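The Bed Is Also the Table

In a one-room apartment, the snack drawer is wherever you last sat down. In most of the rooms I visited in Uralville this winter, that meant the bed.

Rents explain a good deal. Corinne Benavides, who manages 17 studios on the north side, told me her tenants stopped asking for dining tables years ago. "They ask where the outlet is," she said. "Then they ask if the bed can go next to it." She has a soft spot for crumbs, or at least a line in the lease about them.

What struck me was how orderly the rest could be. The kitchen gets one rack against the wall, and it is run like a small ship — kettle and sauces up top, pots on the next level, the bucket and spray bottle down where guests won't look. Every item has an address. Only the wrappers are homeless.

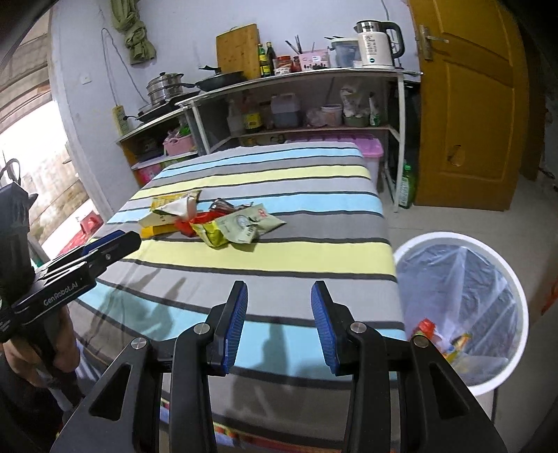

Snack packets on a striped sheet, with the lined trash bin right beside the bed and the kitchen shelves beyond.

The bin is never far. In a room this size, it can't be. I have come to believe distance has nothing to do with it, and that a person who can reach the trash from the pillow will still let a yellow wrapper spend the evening on the covers, in case there is something left in it.

Benavides recommends a tray. She bought 5 of them last February and left them in the newest studios as a welcome gift. On her next round of visits she found one holding mail, one under a plant and one propped behind a door. The other two were on beds, under laundry.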